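Donating old towels and bedding to an animal shelter: what do they really want?

Posted in Pets & Animals > Helping Out

MullbyMeg

Hi everyone! I've been cleaning out my mother's linen closet (she moved in with us in January, bless her, along with what seems like every towel she ever bought) and I'd love for it all to go to the dogs and cats at our county shelter instead of the dump. Before I load up the car, though, I want to be sure I'm not just handing them my clutter. There are bath towels, some fitted sheets, a couple of feather pillows and a comforter that's coming apart on one side. Do they take everything? Should I wash it first, and does the soap matter? I called and got the recording twice, and their website only says "linens welcome." Thank you so much in advance, you've all been lovely to me before when I was asking about the rabbit!

Ambros Danzer

Hello Meg, and what a kind thing to do with your mom's towels. I've helped out at the Kellitz shelter two mornings a week for a good while now, mostly in the laundry room, so this is a subject dear to my heart (my wife would tell you I bring it up at dinner).

Towels are gold. Frayed, stained, faded, we don't mind a bit, and a scared dog in a new kennel settles so much better with something soft to curl up on. Flat sheets are good too. Fitted ones depend on the shelter, as the elastic gets chewed off and some places worry about it being swallowed. Please leave out the feather pillows. One bored puppy and you'll be sweeping feathers until summer! The comforter I'd skip as well if the stuffing is showing, but if you can sew the side shut, ask them about it, especially when the weather is cold.

Do wash everything first, hot if the fabric allows, with plain unscented detergent and no fabric softener or dryer sheets, which can be hard on cats in particular. I do a 90 minute cycle at home and then dry it all the way through, because anything packed damp will smell by the time it gets opened. Fold it if you like, but a bag with "TOWELS" written on it makes us just as happy.
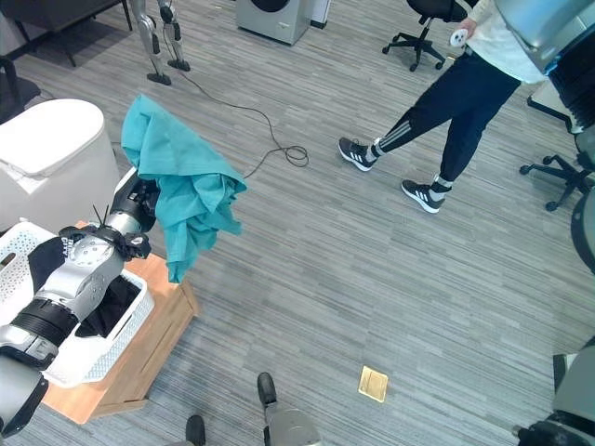

A teal cloth held over a laundry basket

One more thought: try calling again in the afternoon. Mornings are feeding and cleaning, and the phone just rings and rings, I'm sorry to say. Give your mom our thanks!

vevix_cat_lady

What he said about feathers. Ours won't take pillows at all. Also check the sheets for pins and loose buttons.

leitner44

My vet's office took a whole bag of towels when the shelter was full up, so maybe try yours. Not sure about comforters, I just threw mine out.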